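Janside Residents' Association: A Conversation with the Director of Tenant Services

27/08/2020

Sheila Goodall joined the Janside Residents' Association in February as Director of Tenant Services, with responsibility for the two buildings at Plornow and Mottram. Between them the buildings provide 231 furnished rooms for single workers and students. Ms. Goodall spoke with the newsletter about shared living, the revised house rules, and the laundry service that has taken up a large part of her first months in the position.

Ms. Goodall came to the Association from hospital administration, where she managed staff lodgings for many years. She describes the two fields as closer than they may seem. "In both cases a person comes back to a small room after a long day and needs it to work," she said. "The door should lock, the water should be hot, and the hallway should be quiet after ten. Most of what I do follows from those things."

The house rules were last revised before the Mottram building opened, and residents had asked for a shorter text. The new version fits on a single sheet. It keeps the quiet hours and the limit on overnight guests, but drops the old requirement that residents ask permission before moving furniture within their own rooms. Ms. Goodall said that the office had received such requests every week and had never refused one. "A rule that always ends in yes is only paperwork," she said. "We would like to hear about a broken window. We do not need to hear about a desk."

Storage remains the subject raised most often at residents' meetings. Rooms at Plornow were built with one narrow closet each, and the building has no basement. Under a plan approved this summer, a former office on the ground floor will be fitted with lockers for luggage and out-of-season clothing. Residents may apply for a locker at the front desk. Priority will go to those who have lived in the building longest, a point on which Ms. Goodall expects some disagreement. "People who arrived last month have as many coats as anyone else," she said. "We will look at the waiting list after the first winter and decide whether the order is fair."

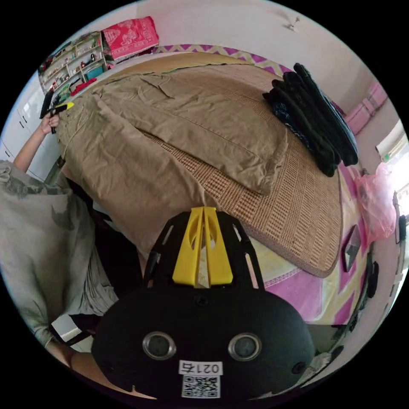

On the question of laundry, she was more direct. The former arrangement, under which residents signed up on a paper sheet for use of the machines, had led to missed turns and to a good deal of ill feeling. The Association has now moved to a booking system supplied by Jeltico, which allows residents to reserve a machine from a telephone or from the terminal in the lobby. In its first full month the system recorded 2091 bookings. Ms. Goodall said that complaints had fallen, though they had not stopped.

"The machines were never the whole problem," she said. "Someone would leave a load sitting for three hours, and the next person would put it on the floor. Both of them would then write to me." Under the current rules, clothing left in a machine may be placed on the folding table once 15 minutes have passed. It may not be placed anywhere else.

Asked about rents, Ms. Goodall said that no increase was planned for the present year – a decision that rests with the board and not with her office. She noted that the cost of heating at Mottram was under review and that residents would receive written notice well before any change. She declined to estimate what that change might be.

She was also asked what she would say to a person moving into a shared building for the first time. Her answer concerned the kitchen. "Learn who cooks at the same hour you do," she said. "You will see those people more than you see your family, and it helps to know their names before the first argument over a shelf."

Ms. Goodall holds open office hours at both buildings. Residents who work nights may arrange another time by leaving a note at either front desk. Applications for the Plornow lockers will be accepted until all spaces have been assigned.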